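Search this site
Search
Go

Notes for the talk, May 2, 2020
How we write about places to eat

Open with the menu joke if people look sleepy. Otherwise straight in.

Hello all, thanks for dialling in. I write restaurant listings for the Carnden guide, and I've done it long enough to have used the word "nestled" more often than is decent. Today I want to talk about how a short listing gets made, and why I think most of us (me very much included!) spend too many words on the door and too few on the dinner.

Start with the figures. The current guide has 491 places in it. When I began we had 239, and each one got a good half page. Now you get a paragraph if you're lucky, so every sentence has to earn its lunch.

Read out the old Bomulau listing here. Slowly, let them groan.

So, Bomulau. I wrote that in my first October on the job. Lanterns, carved screens, the sound of water, a courtyard. Lovely. And not one word about the fish stew, the only thing anybody goes there for. Catalina Insaurralde, who cooks it, rang me up and asked if I'd been in or had just looked through the gate. Fair question. I'd been in twice and had the stew both times.

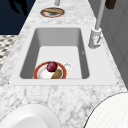 What a reader wants to know

I asked readers to write in last year and 1,630 of them did, bless them. Plenty just wanted to tell me about their anniversary. But the same questions kept turning up: can I hear my mother across the table, is there anything for a person who doesn't eat meat, will I be hungry when I leave, and can I get a taxi home. Very few asked what the chairs were made of.

I'm not saying leave the room out. People do choose a place for how it feels, I know I do. Ovik is a good case. It's a narrow room up a flight of stairs, and if your knees are bad those stairs matter more than the herring. So the stairs go in. The antique mirror can wait.

Ask for hands: who has climbed stairs to a restaurant and regretted it?

Eliseo Trujillo edits my copy and he has a rule I've pinched. For each line about the decor he wants one about something you can put in your mouth. Drinks count. Bread counts double if it's free. I fought him on it for months – I had a very good bit about a copper bar – and then I looked at my own drafts with a highlighter and had to go and have a lie down.

Going in, and going back

One visit isn't enough. I know, budgets. But a first night tells you how a kitchen does on that night and that's your lot. At Aerts I had a dull dinner, grey mushrooms, a waiter who'd clearly had a long shift. I went back for lunch and had rabbit with mustard that I still think about in the bath. 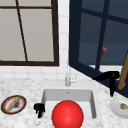

If I'd filed after the dinner I'd have been unkind to a place that now has people queueing on the pavement. Higinio Bañuelos runs the floor there and he remembers me from the dinner, I'm sorry to say, mostly because I sent back the mushrooms.

Take notes, but not at the table if you can help it. I go and scribble by the coats. Write down the prices before you leave, and check whether the service is in or on top. Order one thing you don't fancy. And please eat the pudding, even when you're full, it's your job.

Skip this next bit if we're running over.

Words I've banned myself from using: nestled, oasis, mouthwatering, "a feast for the senses", "something for everyone". Leobardo Zamudio wants "authentic" on the list too and we've argued about it over many beers. I'd keep it for when the cook uses it first.

Now the exercise. Pick the last place you had a meal out, and write three sentences. The first has to have food in it. You've got five minutes, I'll put the kettle on, then Emiliano Villalobos will pick who reads first.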